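Teaching the shelf task at Dikville

The book shelving work has moved to the two-arm cell in Dikville. Shivam Pant and Feng-yi Ho have been driving the arms by remote control since March, one book at a time, so that the Urkeo software has something to learn from. So far they have recorded 637 runs, of which 462 were good enough to keep.

Most of the rejected runs failed at the grip. A thick hardback needs the fingers opened wide before they come near it, and it is easy to clip a neighbour on the way in. Shivam now brings the arm in slowly, stops short, and checks the wrist view before closing. Feng-yi prefers to watch the whole cell and only looks at the wrist view for the last part. Both ways of working are in the set, and we have left them mixed.

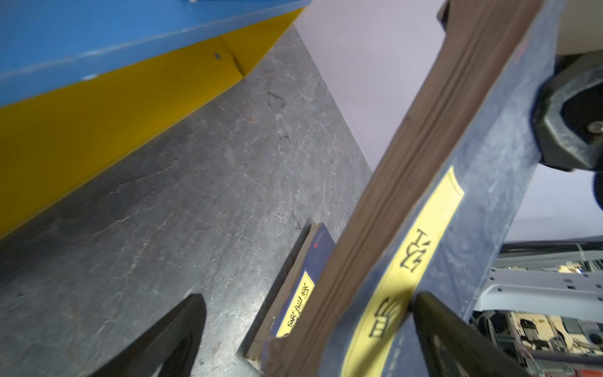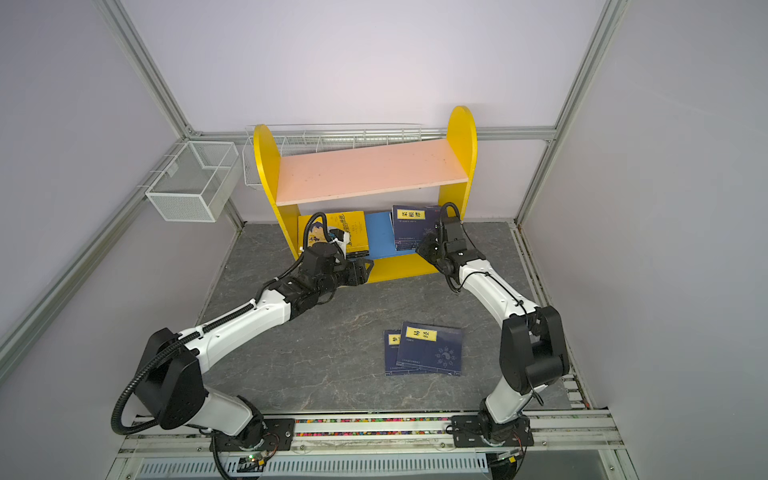
What we changed

Operators now say out loud which arm is moving first. Runs where both arms went for the shelf together were hard to sort afterwards, and Wael Salem spent most of a week relabelling them.

A run that goes wrong is no longer deleted on the spot. Let it finish, mark it as failed and carry on. Ngan-ling Lu wants nearly 100 of these for her own tests.

The cell can be booked in blocks of 3 hours. New drivers should do a practice block with Yao-tsung Tseng before recording anything. Please put your name on the sheet by the door at Clarnurcombe, as the online calendar still shows the old room.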